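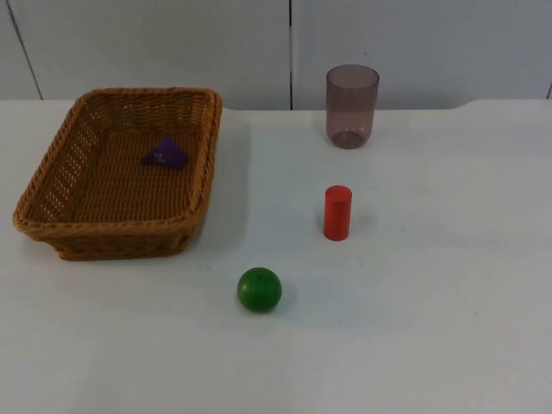 Can you learn to sing in a choir if you can't read music? Plenty of people do, and they learn their part by ear, a line at a time, standing next to someone who already knows it.

That was what I wanted to hear from Viorica Golob, because I can't read a note either. She has run the Kalura Singers for 4 years and she's 73, with a speaking voice that carries right across a café (I know, people turned round!).

"I was told to mouth the words at school," she said, stirring her tea. "So I mouthed them for decades. What a waste of a good alto!"

She started again after a neighbour, Roscoe Oyelaran, dragged her along to a carol evening. He sang bass, badly at first, and she stood behind him and hummed. By April she'd joined properly.

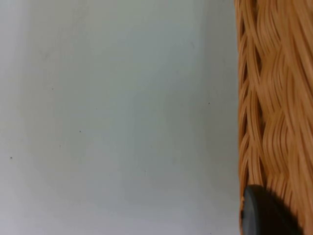

What happens at a rehearsal

They begin with ten minutes of silly noises -- sirens, buzzing lips, a lot of yawning -- and then go straight into a song everyone knows. New people sit in the middle. "Never on the end," Viorica told me. "On the end you can hear yourself, and you panic."

I asked about wrong notes. She laughed for quite a while. "Sing them loudly, then I can find them. A quiet wrong note goes on for weeks."

There are no auditions, and she won't hear of any. Her one rule is that you turn up for the last two rehearsals before a concert. I said that sounded fair, and she said I should tell the tenors.
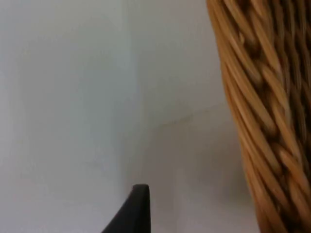

We got on to nerves after that, and she was lovely about it. She still shakes before the first song, and she fixes her eyes on somebody's hat, if there's a hat to be had. "Then I breathe out, all of it, and the next breath comes by itself."

I've promised to go along next month. She has put me down as an alto without hearing me sing.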